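Flindunlow Children's Storage Bed

Home > Bedroom > Kids' Beds > Flindunlow

Item no. 164-F
In stock – ships flat in 2 cartons

The Flindunlow is a single bed for children from 6 years up, with two deep drawers under the mattress and a low shelf in the headboard. It is made by Kaczorowski, a family workshop that has built beds and cabinets since the current owner's grandfather ran it. The bed was redrawn last year to make it easier to put together and to give the drawers more height. If you owned the older one, the changes are listed further down this page.

Overview

Most storage beds for children are adult beds made shorter. The drawers are too heavy for a child to pull, and they sit so close to the floor that the handles catch on a rug. The Flindunlow has drawers on wheels, and they are not attached to the bed. A child can roll one out, use it in the middle of the room and roll it back. The fronts have a cut-out grip, so there is no handle to knock a shin against.

The mattress sits on a slatted base in two halves. Each half lifts out by hand if something rolls behind the drawers. The slats are birch and are held in fabric straps, which keeps them evenly spaced and stops them from working loose when somebody jumps on the bed.

The headboard shelf is deep enough for a paperback, a water bottle or a small lamp. There is a slot at the back for a cord. The shelf has a raised lip at the front, so things don't slide down onto the pillow at night.

What goes in the drawers

We get asked what the drawers will hold more than anything else. One drawer takes a full set of spare bedding: two fitted sheets, a duvet cover, pillowcases and a light blanket. The other is usually given over to toys or out-of-season clothes. They are open on top, with a smooth base that wipes clean.

Small things are the problem in any deep drawer. Hair ties, figures, marbles and doll shoes end up at the bottom and in the corners. The Sesteo divider set (sold separately) splits one drawer into 6 sections with removable walls. The walls are felt-covered and slot together without tools. You can leave some out to make a longer section for things like drawing pads.
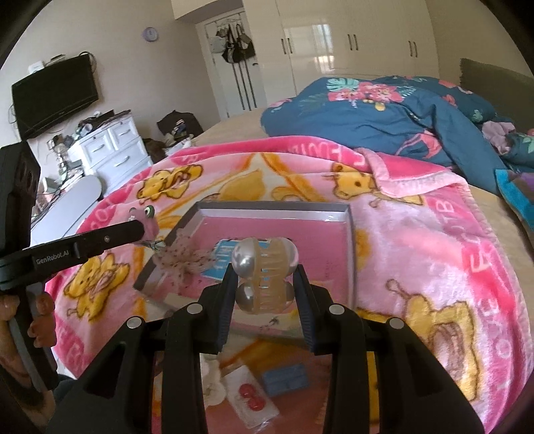

If two children share a room, a divider set in each bed saves arguments about whose things are whose. The sections have a small pocket on the inside for a name card. A pack of blank cards comes with the set, and any stiff paper cut to size will do once they run out.

Materials and finish

The sides, headboard and footboard are solid pine. The drawer fronts are pine as well, and the drawer bases are birch plywood. All outer edges are rounded over and sanded before finishing.

There are two finishes. The clear one is Brorine, a water-based lacquer with a dull sheen that lets the grain show. The white one is a paint from the same maker, sprayed on in two coats with a light sanding in between. Both are fully cured before the bed is packed, so there should be very little smell when you open the cartons. Pine darkens with daylight, and a clear-finished bed by a sunny window will turn a warmer color over the first year. If you plan to buy a second bed to match, it will look paler at first.

Specifications

Bed type: single, with two rolling drawers
Mattress size: standard twin, not included
Suggested mattress depth: no more than 6 inches
Slats: birch, in fabric straps
Drawers: 2, on four wheels each
Drawer length: 32 inches
Maximum load on base: 164 pounds
Finish: clear Brorine lacquer or white paint
Tools for assembly: hex key (supplied), Phillips screwdriver (not supplied)
Cartons: 2

Please measure your mattress before ordering. A thicker one will fit, but it will sit too high against the headboard and make the shelf awkward to reach into.

Assembly

Two people can put the bed together in an evening. One person can do it, but the side rails are long and need to be held level while the first bolts go in. The hardware comes in labeled bags that match the steps in the booklet. Open each bag when you get to it and you won't have to sort through everything on the floor.

Leave all the bolts slightly loose until both rails and the footboard are in place, then tighten them in the order shown. If you tighten the headboard fully at the start, the last rail may not line up. Check the bolts again after the first month of use. Wood settles a little in a heated room, and a quarter turn is usually enough.

The drawer wheels push in by hand. They are a hard rubber that doesn't mark vinyl or sealed wood floors. On thick carpet they roll less easily, and for those rooms we suggest the glide kit, which swaps the wheels for wide plastic runners.

Care

Wipe with a damp cloth and dry straight away. Mild dish soap is fine on both finishes. Don't use furniture polish on the white paint, as it can leave a yellow film. Stickers come off more easily if you warm them with a hair dryer first – peel slowly, and rub away any glue with a little cooking oil.

Vacuum the floor under the bed when you change the season's bedding. With both drawers out, the full space is open from the side and a normal vacuum head will reach the wall.

Changes from the earlier model

The drawers are taller by the width of a hand. The slatted base used to be one long roll and is now in two halves. The rail bolts are a larger size and go into metal inserts in place of the old barrel nuts. The headboard shelf has a lip, which the earlier bed lacked.

Drawers from the new bed won't fit under the old one. Wheels, slats and straps are the same for both, and we keep spares.

From the workshop

"The drawer was the part we spent time on," says Ryszard Piątek, who runs the assembly bench at Kaczorowski. "We loaded it with books and pulled it across three kinds of floor. The first version tipped when you pulled one corner. We moved the wheels out and it stopped."

Customer comments

"Solid bed, went together fine. The booklet shows step nine from an odd angle and I had to look at it twice. My daughter keeps the drawers out more than in."

"Bought two for a shared room. One carton had a crushed corner but the wood inside was OK. White finish has held up well to felt-tip pens."

"I wish the drawers had lids. Otherwise no complaints."

Lids are on the way. A fabric cover that fastens to the drawer rim will be available from April, in gray and navy.

Delivery and returns

Orders placed before noon leave our warehouse the next working day. The carrier will contact you to arrange a time. Delivery is to the front door, and the heavier carton needs two people to carry it upstairs.

You can return an unassembled bed in its original cartons within 32 days. We can't take back a bed that has been put together unless a part is faulty. If something is damaged or missing, tell us which part letter it is, using the diagram on page 2 of the booklet, and we will send a replacement part without asking for the whole bed back.

Related items

Sesteo divider set, 6 sections
Flindunlow glide kit for carpet
Flindunlow guard rail, left or right
Brorine touch-up bottle, clear or white
Replacement slat and strap pack

Prices and stock on this page were last updated 22nd February.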